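Teaching the arm to pick things from a crowded shelf: tips from our workshop

I teach our small arm by remote control, first in the simulator and after that on the real bench. These tips come from one winter of mistakes.

Begin with the view from the wrist, and put the main window away. When you steer from outside, you use knowledge which the arm will not have later, and the demonstration becomes hard to copy.

Go slowly for the last 5 cm. Open the fingers fully before you come near, stop for a moment, then close. If you correct left and right many times, the arm will learn this too.
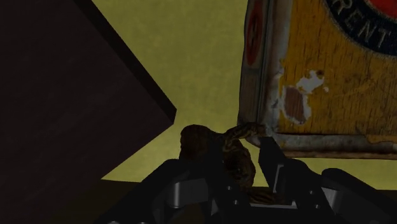
Leave neighbours close to the thing you want to pick. A lonely object on a clean table is easy, but in a kitchen cupboard there is always a tin or a box in the way. Britta Dreßler moves one neighbour after every 4 recordings, and I have copied her habit.

Delete the bad tries on the same evening. I kept all of mine until December and then had to watch them again with cold tea. Now I record 20 good ones for each task and stop there, also when I am in the mood for more.

Rest your elbow on a folded towel. A tired hand shakes, and you will see it in the recording.

Svyatoslav Nechyporuk

Related tips
Labelling your recordings so you find them again
Hand guiding or joystick: which one for small jobs?
Quieting a bench that hums
Soft finger pads from an old bicycle tube

Contact | © Vumstead Workshop Pages | Back to top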